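I moved apartments in July and have been getting mail for the previous tenant ever since. A thread on what I've learned about a stranger against my will.

First, the numbers. The post office will forward your mail if you fill out one form. The previous tenant did not fill out the form. I know this the way a sailor knows the sea.

He, she or they subscribe to the Tirkdale Seed Catalog. We live on the fourth floor. There's no balcony. There's a window ledge that fits one pigeon if the pigeon is focused.

I called Tirkdale to cancel. The woman on the phone asked if I'd like to transfer the subscription into my own name instead. I said no. I now get two.

Next: Calimlim Dental. They're very worried. They've sent postcards with a cartoon molar on them, and with every postcard the molar looks a little sadder. I went ahead and booked a cleaning for myself out of guilt. Two cavities.

Calimlim also says there's an unpaid balance of $213. I wrote "NOT AT THIS ADDRESS" on the envelope and put it back in the box. It came back to me with a sticker on it saying the address was correct. I mean, sure.

Somebody out there has 2,084 reward points at a shoe store. They expire soon. I think about those points more than I think about my own retirement.

The building's advice, from the management office in Cesov, was to "let the mail carrier know." I left a very polite note in the mailbox. The mail carrier took it. I believe it was mailed.

Things I've tried so far:
the note
a second note, less polite
a label with only my name on it, in capitals
standing near the mailbox looking like a person with one name

The label worked for four days and then fell off.

Then the alumni magazine showed up. Rerkness College would like the previous tenant to know that the new pool is open and that a gift of any size matters. I read the whole thing. The class notes are vicious if you read them slowly.
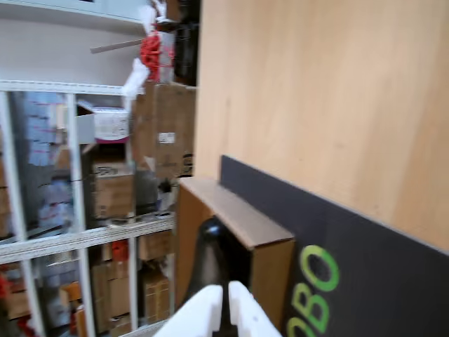 I've also started to form opinions. I think the previous tenant is a good person who buys too many lamps. There are three lamp companies. One of them sends a handwritten-looking font that says "We miss you," and I've begun to feel they mean me.

Last week I finally filled out a change of address form for my old place, because it hit me that I hadn't done that either.

So whoever lives there now has been getting all of my stuff for months. I'm sorry about the cheese club. Please eat the cheese.

Also if a dentist calls, I've already been.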